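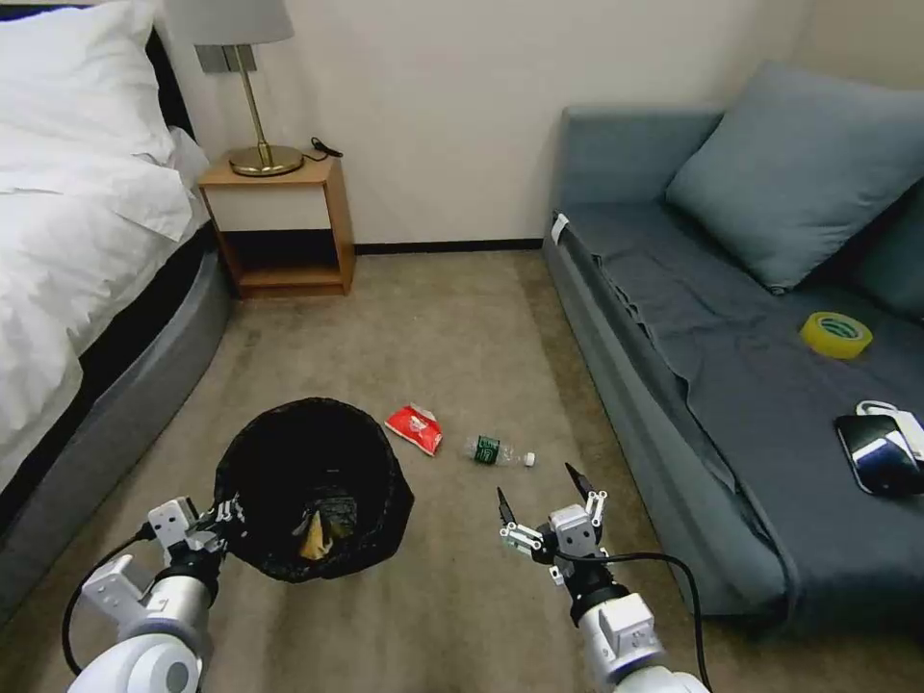 *Tidying up between the bed and the sofa: left gripper on the bin bag, right one over by the water bottle.*

I promised a few of you a post on how I budget for a two-armed setup, so let's do it (grab a pen, there are sums). My ceiling this time was 3,000, all in, and the quote from Marka came to 2,517 for the pair of arms with grippers. Sounds comfy, doesn't it? It goes quickly!

**1. Write down the job first.** Mine is picking up litter in a furnished room. That means carpet, soft wrappers, a bottle and a bin liner, so I asked every seller about reach down to floor level before I asked about price. Domański were lovely about this and sent drawings the same day.

**2. Price the grippers separately.** Fingertips wear out. Vorkus sell spare sets at 78 each and I put two on the list straight away.

**3. Plan the cables.** Mine loop outside the arms, so allow for longer ones, plus clips.
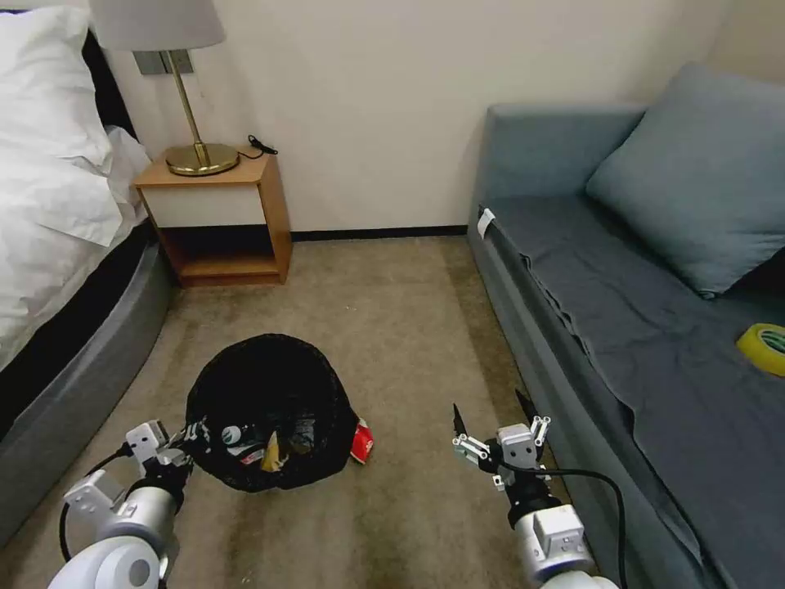
*Left gripper against the side of the wastebasket, with a red-and-white packet still on the carpet.*

**4. Budget for props.** You'll want a bin, bags and a stack of rubbish to practise on. Save your own wrappers, it's free!

**5. Leave a gap for delivery.** Prorero quoted me 7 weeks, and I nearly booked the room for the wrong month. Get the date in writing, then book.

Fedir Hrynyshyn asked me whether one arm would do. For a wrapper on its own, probably, but I like having a second one to hold the bin, so I'd save up a bit longer and buy the pair.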